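Training in Varied Simulated Rooms
Osvaldo Toledo and Precious Buthelezi
Sep 10, 2018

The Skestel project studies whether a grasping policy trained only in simulation improves when the textures and furniture of the room are changed between episodes. Each policy was trained on 1128 episodes with a simulated Franka Emika arm. 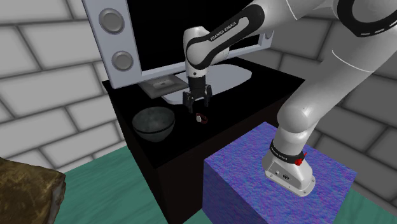

Two policies were compared -- one trained in a single fixed room, the other in 100 varied rooms. Each was tested on 200 unseen layouts. The second policy completed more grasps. Tests on hardware are planned for December.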